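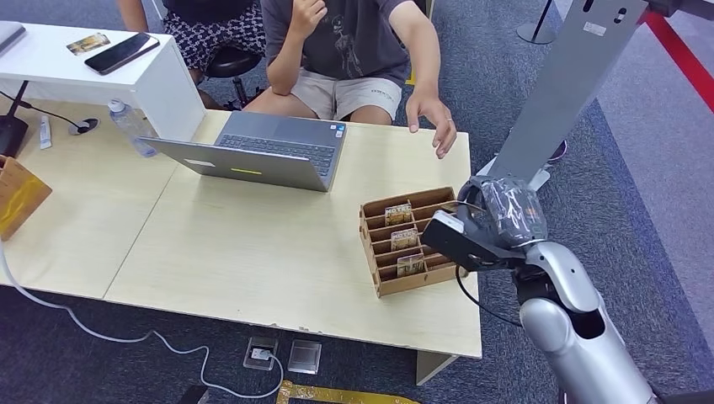 Skulgate Cards: head-camera demonstrations of slotted card handling

Version 5, released Dec 21, 2022
Maintainers: Maarja Stankevičius, Kieran Yeoman

Summary

Skulgate Cards holds 1308 episodes of a single arm working with small printed cards and a cardboard organizer with slotted compartments. It was built to test whether a policy trained on head-camera views alone can place a thin object into a narrow slot when the table also holds things that have no part in the task. The method is described in the Tikell report (Ham and Hebden), which should be read first.

Contents

episodes/ – one folder per episode, with video, joint positions and gripper state
splits/ – train and test lists
notes/ – operator remarks, free text, not checked for spelling

The training split has 1000 episodes. The rest are held out. No organizer layout from the test split occurs in training, but individual cards do.

Task

Each episode begins with a typed instruction naming a card and a target slot. Cards may stand in successive slots, so that one partly hides the next. An episode is marked as a success if the card is upright in the named slot when the gripper is clear of the organizer. Cards that lean against the slot wall count as upright.

Clutter and people

Laptops, bottles, phones and cables were left on the table as found. People may be seated at the far side and may reach over the table. Episodes in which a person touched a card are flagged hand_contact and are left out of the success figures in the report.

Known problems

Joint positions lag the video slightly in episodes recorded before June. A corrected time offset is given in each folder and is not applied by default.

Glossy parts of the arm upset the depth estimates near the wrist. We mask this region – see the mask setting in the loader.

Episode 2832 is missing. Numbering follows the recording log, which includes discarded runs, so gaps are normal.

Use

Research use only. Faces must not be used for identification. Requests for removal go to Glenys Pearce at the Heywood office.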